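21st November
Notebook of Torquil Halliday
Rub and wash fastness, blue on cotton, second series

Carrying on from the June series, which was abandoned when the scoured cloth ran out. New cloth is the Fesden plain weave, undyed, bought as scoured. Drop test on an offcut: the drop sat on the surface for several seconds before it went in, so I don't accept that it is scoured. Washed the whole length again with soda ash and a little neutral soap, simmered for an hour, rinsed until the water ran clear. First water came off the colour of weak tea. Drop test repeated on the dry cloth and the drop went in at once.

Cut 11 pieces. Ten for dyeing, one kept back undyed as the reference white. Notched the corners for identification because the laundry marker bled in June and stained two of the adjacent whites. Notch code is on the inside cover.

Dye is Olvera blue, the reactive powder, from the tub opened this month. The June pieces were from the old tub, which had caked at the edge. I would not compare the two series directly on depth of shade. Staining is probably safe to compare.

Stock solution: 300 ml, powder pasted with a little cold water first, then made up with warm. Strained through a piece of old tights. No visible lumps left on the mesh. Salt went in three lots over the first half of the bath, soda ash dissolved separately and added with the cloth lifted out. In June I poured the soda straight on to the cloth and got pale blotches, so this is the one real change to the method.

Bath volume 400 ml per pair of pieces, in the tall beakers. The pieces fold over on themselves in the tall beakers and need moving every few minutes. The wide enamel pan would be better but it won't fit the water bath with the lid shut. Left in overnight with the heat off.

Rinsing: cold until nearly clear, then two hot soaks, then a soak just off the boil with the Stidomar wash-off. The second hot soak still showed a good deal of colour. The wash-off soak showed less but was not clear. Did a second wash-off on half the pieces only, so there are now two groups:

Group A - one wash-off
Group B - two wash-offs, second one left to cool with the cloth in

Dried flat on the rack, away from the radiator. No difference in shade between A and B that I can see under the north window. Under the bench lamp B looks very slightly greener, which may be the lamp.

Dry rub, white cotton over a finger peg, ten strokes under the same weight each time. Group A gave a faint mark on all pieces. Group B gave no mark on four and a trace on the fifth, which is the one that had been folded hard in the beaker and has a darker crease down one side. The trace lines up with the crease.

Wet rub. Group A stained the white clearly, worse than I expected from the dry result. Group B stained a little, grade 4 against the grey scale, with the creased piece at 3 to 4. The June pieces, pulled out of the folder and rubbed again in the same way, come out at 3. So the second wash-off is worth the time, or the better-prepared cloth is helping, and this series can't tell one from the other.
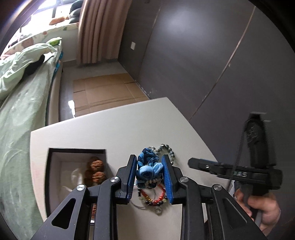 Stodow Textile Workshop - Dyeing and Finishing

The small plush is blue as well, with a textured surface. A woven strip won't say much about how a textured pile behaves in a rub test. The peg rides on the high points and the white picks up colour in dots, which are hard to grade against a scale meant for an even stain. If we ever test pile it will need its own method and probably a softer backing under the white.

Wash test. Each piece stitched along one side to a strip of undyed cotton and a strip of undyed wool, washed in the jar with steel balls for half an hour, opened out and dried with the strips touching only at the stitching. Jar 207 leaks at the lid. I topped it up and carried on, then decided that was no good and have struck out its result. It held a Group A piece. Need a new gasket, or take the jar out of use. I have put tape on it.

Cotton strips: Group A light stain, Group B none visible. Wool strips: no stain on either group. Change in shade of the dyed cloth itself was slight for A and nil for B, judged against the unwashed halves.

The wash liquor from the Group A jars was visibly blue. Poured into a white cup it was darker than the second hot rinse had been, which suggests that I stopped rinsing by eye too early. Looking at the rinse in the steel sink hides a lot. White cup from now on, and keep going until two cups in a row look the same as the tap water.

Water here is hard. I have not allowed for that anywhere above. Softened water for the wash-off might do as much as a second wash-off in hard water, and would use less heat. Stodow used to have a softener on the back sink but it has not been filled with salt for a long time and I don't trust it. Bottled deionised would do for one trial.

Grading was all done by me, in one sitting, with the pieces in notch order. The order ought to be shuffled and a second person ought to grade without seeing the notch code. Sheet with blank columns is in the folder behind the samples. Please grade in daylight and write in pencil.

For the next series:
- same cloth, same scour, single wash-off in deionised against single wash-off in tap water
- white cup check at every rinse
- pieces weighed dry before dyeing, which I forgot
- wide pan if the water bath lid can be propped safely

Remaining stock solution thrown away, as it doesn't keep. Reference white is in the envelope with the Group B halves. Light exposure strips not started; the card mounts are cut but the cover slips are too short by a finger's width and will have to be cut again.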